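Primesel refillable gel pen – three months on

I bought this in March after my usual pens went up in price yet again, and I've been writing with it nearly every day, so I reckon I can say something useful by now. I write a lot by hand (shopping lists, minutes for the allotment society, long letters to my aunt in Gondville who won't touch email) and I'm fussy. Very fussy, my sister would say!

First off, it's lovely to hold. The barrel is a bit fatter than I'm used to and it took me a week to stop gripping it like a screwdriver, but now the skinny ones feel wrong. The clip is stiff. I've had it on a coat pocket, a notebook cover and the strap of my bag and it hasn't budged once.

The ink is where I got properly keen. It goes down dark straight away, no scribbling in the corner of the envelope to get it going, and it dries fast enough that my left-handed husband can borrow it without turning his hand blue. On cheap paper it does feather a little. On the Varkham pads I get from the market it's crisp as anything.

Now the grumbles. The cap doesn't click so much as sort of lean, and I've twice found it at the bottom of my bag on its own. And the refills! You have to unscrew the middle, not the end, and the leaflet shows it the other way round. I nearly forced it. 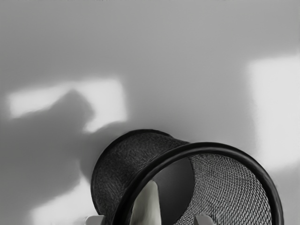
Niilo Ojala wrote in after my first post on this pen to say his refill ran dry well before mine did, and that he thinks the broad tip is to blame. He'd gone back to his Brandão rollerball and kept the Primesel for signing birthday cards. Fair enough, I've only tried the fine one, so if you press hard or like a thick line, bear that in mind.

Mine is on its second refill. The first lasted me through a whole 100-page notebook plus a good few letters, and I'm happy with that. The refills come in packs of two and the shop in town keeps black and blue but never green, so for green I've had to order and wait.

Would I buy it again? Yes, in fine, in blue, and I'd put a dab of nail varnish inside the cap to make it grip (Hongmei Wan's tip, and it's held up well so far). If you lose pens the way my husband does, get something cheaper. I'm writing to my aunt with it tonight and she's already asked which pen it is, so she'll be getting one for her birthday.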